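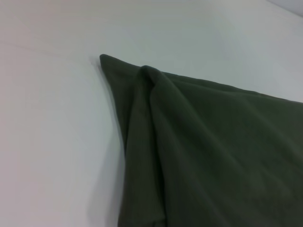

Why does the bear yard have two fences, a reader in Pollard wants to know, when the inside one is already strong enough to hold the bear?

The two fences have different jobs. The inside fence is called the **primary barrier**. It keeps the animal in. The outside fence is called the **standoff barrier**. It keeps people away from the primary barrier.

## What the gap is for

A bear cannot walk through steel mesh, but it can put its claws through the openings. A big cat can push part of a paw between bars. The space that an animal can touch from inside its yard is called its reach.

At Kovács Wildlife Park, the standoff barrier at the bear yard is 5 feet from the mesh. The park measures the reach of the animal first, then adds the length of a grown-up's arm, then adds some extra. A person leaning over the rail with one arm out should still be too far away to touch the mesh.

The gap only works if everyone stays on the correct side of it. Climbing on the rail, or being lifted over it, makes the gap smaller.

## How the mesh is tested

The bear yard has 227 panels of Geka mesh. Each panel is made to hold a pull of more than 1000 pounds. Keepers check the panels for rust, bent wire and loose bolts. Every January, when there are fewer visitors, the park also inspects the posts below ground – bears dig, and soil moves when it freezes.

## Doors

A keeper's entrance has 2 doors with a small space between them. The first door must be locked before the second one is opened. The Madelex lock on these doors holds the key until the bolt is fully closed, so a keeper cannot walk off with the key and leave the door unlocked.

## Words to know

- **Primary barrier:** the fence, wall, glass or ditch that holds the animal.
- **Standoff barrier:** the rail or fence that holds visitors back.
- **Reach:** how far an animal can stretch past its barrier.

Page last checked 11 Nov 2018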